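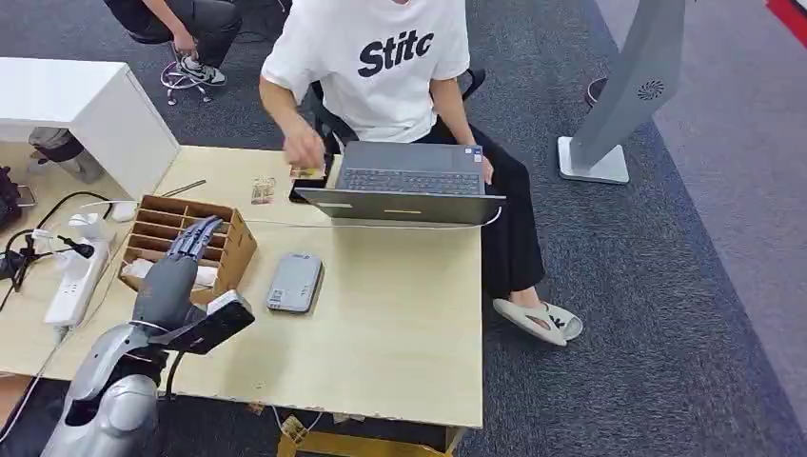

How to Move Your Contacts and Photos to a New Phone

Set aside an evening for this. The copying runs mostly by itself, but the checking afterward takes a while, and you don't want to wipe the old phone before it's done. The steps use the Ullari transfer app. Other apps have the same screens under different names.

Before you start

Charge both phones past the halfway mark and put them on the same Wi-Fi network. Install any updates waiting on the old phone. Write down your email password and the PIN for your SIM card. If you use an app for sign-in codes, open it and look for an export option, as those codes often don't come across in a normal transfer.

Clean up first

Delete what you don't want to carry over. Screenshots and old videos are the usual culprits. A library of 1,000 photos copies in around 21 minutes on my home connection, and video takes a good deal longer.

In the contacts list, choose Merge Duplicates and read through the suggestions before you accept them. The app once joined two relatives of mine who share a landline.

Copying

1. Open the app on both phones and pick Old Phone or New Phone on each.
2. Scan the code shown on the new phone with the old one.
3. Tick Contacts, Photos and Messages. Leave Settings unticked if the phones are different makes.
4. Tap Begin and keep both screens on until the count stops.

If it stalls, close the app on both sides and start again. It picks up at the last finished file.
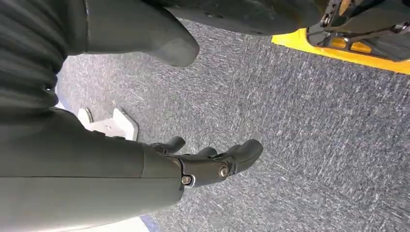

Can I keep using the old phone while it copies?

It's better to leave it alone. Calls will still come in, but opening the camera or the gallery pauses the transfer, and new messages that arrive partway through may be missed.

Checking and wiping

Open a few photos from different years - full size, so you know they aren't just previews. Call one contact. Send yourself an email. Keep the old phone as it was for 7 days, then sign out of every account and choose Erase All Data in the settings. Take the SIM and memory card out before you sell it or hand it on.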